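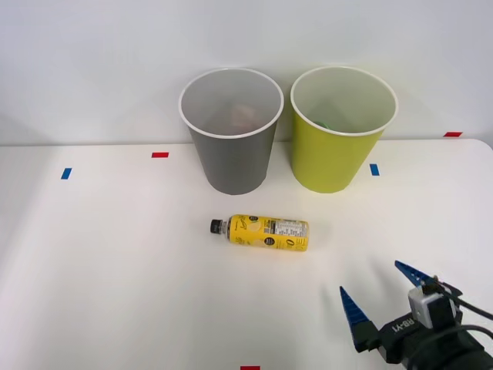
Duvau > Automation > Incidents and faults

The fault that stopped the sorting bench at Tiststead lasted 3 seconds, and it took the team there most of May to explain it. The arm had closed on a drinks bottle, lifted it a hand's width off the table and started to carry it across. Then the fingers opened. The arm carried on to the drop point with nothing in its grip, opened again, and logged the item as placed.

"The dropping didn't bother me much," says the engineer who runs the bench. "Things get dropped. What bothered me was the log. It said success, and there was a bottle on the floor."

She agreed to talk about it on condition that we left her name out, as did the technician who works with her. Both have been on the project from the start. The work is plain enough: cups, bottles and small items on a white table, bits of red and blue tape to mark positions, and an arm that has to put things where it is told.

The bottle fault came on run 128 of a long unattended session. The team let the session finish because they did not know there was anything wrong. When they went back through the records they found the same pattern in earlier sessions too, always with an item lying on its side and always in the first moments of the carry.

Their first guess was the finger surface. A round bottle with a smooth wrapper is a poor thing to hold, and the technician spent several days on it. "I cleaned the fingers, I swapped the fingers, I turned the bottle round so the cap faced the other way. It made no difference. If it was slipping you would see it slide. It wasn't sliding, it was being let go."

The second guess was the cable, which moves whenever the wrist turns. He is still a little annoyed about this one, because it was nearly right. A worn cable would have explained a short loss of signal, and there was a short loss of signal. The cable tested clean. The loss was in the software between the gripper and the main controller, a package called Kerkari that the team had updated in the spring.

"If a grip message arrived late, the old version kept the last command," the engineer says. "The new one went to a default, and the default was open. It was in the release notes. I had read the release notes. I read them as being about start-up."

Would it have hurt anyone? She takes some time over that. The bench has a marked line on the floor and people stay behind it while the arm is moving, so a plastic bottle was never going to do much harm. But the same package was due to go on a second bench, where the arm will handle glass jars.

"That's the part I wrote up as a safety matter and not as a bug," she says. "A gripper that opens when it loses contact might be the right choice if somebody's hand is in it. It's the wrong choice if it's holding something heavy over a person's foot. You have to decide which, for each job, and we hadn't decided. We'd let an update decide."

The team went through 3,371 recorded lifts looking for the late message. They have put the setting back to hold, with a limit on force, and the arm now stops where it is and waits for a person if contact is lost. They have also changed what counts as a success. The arm has to check the width between the fingers before it lets go at the drop point. If they have closed further than the item allows, the run is marked as failed.

That check has brought its own trouble. Soft items squash, so the width comes out too small and good runs are thrown away. "I get called over for a sponge," the technician says. "It's got the sponge. I can see it's got the sponge." He has widened the limits for soft things, which the engineer is not happy with, and they were still discussing it when I left.

The second bench has been put back until the Nel group, who look after the controllers across the building, have signed off the new stop behaviour. They have asked for 235 lifts with the connection cut on purpose at different points in the carry. The technician has done the first batch by hand, with a switch on a length of wire. He would like somebody to write him a script for the rest.

Filed under: Robots at work, Faults, Grippers

Contact the Duvau newsdesk | © Duvau | Back to top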